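Quando a Cempaka Yeoh atendeu a chamada, ainda mastigava uma torrada e pediu-me três minutos. Demorou bem mais, mas valeu a pena! Eu queria falar com ela desde que li sobre o trabalho da Erkholm com demonstrações manuais, aquilo de mostrar a um robô como se faz uma coisa em vez de a programar linha a linha.

Comecei pela pergunta óbvia: teleoperação ou mãos humanas? "Depende do dia em que me perguntas", riu-se ela. "Com comando remoto ficas com os movimentos do próprio braço, o que é ótimo para treinar, mas é lento. Uma pessoa arruma uma mesa num instante; o mesmo operador, com os comandos na mão, leva uma eternidade e sai de lá com dores no pescoço."

Por isso a equipa faz as duas coisas. No projeto Mirkside já juntaram 3.876 demonstrações, e a maior parte são tarefas de casa ou de hotel: dobrar, guardar, separar, enrolar. (Confesso que enrolar me surpreendeu, mas já lá vamos.) As sessões com comando remoto são dirigidas pela Meifang Wei, que, segundo a Cempaka, tem uma paciência de santa. "A Meifang repetiu 98 vezes o gesto de fechar uma gaveta. Eu teria desistido à quarta."

Perguntei-lhe o que é que as pessoas fazem mal quando começam a demonstrar. Nem hesitou. "Representam! Ficam muito direitas, pegam nas coisas com dois dedinhos, muito devagar. Eu digo sempre: faz como farias em tua casa, com pressa e tudo. Se deixares cair uma coisa, apanha-a e continua, que isso também se aproveita." Contou-me que as melhores gravações costumam vir do fim da manhã, quando toda a gente já se esqueceu da câmara.

E os cabos, claro. Falámos quase meia hora de cabos. Um frasco é sempre um frasco, explicou, mas um fio muda de forma cada vez que lhe tocam, e por comando remoto é um suplício perceber qual das voltas está por cima. "Com as mãos puxas um bocadinho e sentes. No comando não sentes nada, só vês." Agora andam a testar umas luvas da Drikemura que devolvem alguma pressão aos dedos, e ela está entusiasmada, embora ache que ainda apertam demasiado nos pulsos.

Antes de desligar, quis saber que tarefa lhe dava mais gozo demonstrar. "Arrumar a tralha de viagem em cima de uma secretária", respondeu logo. "Frasquinhos, carregadores, um pente, tudo misturado. Cada pessoa tem a sua ordem, e eu fico a ver e a pensar que faria tudo ao contrário."

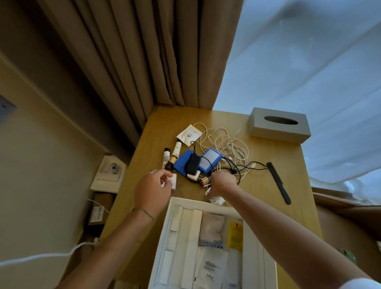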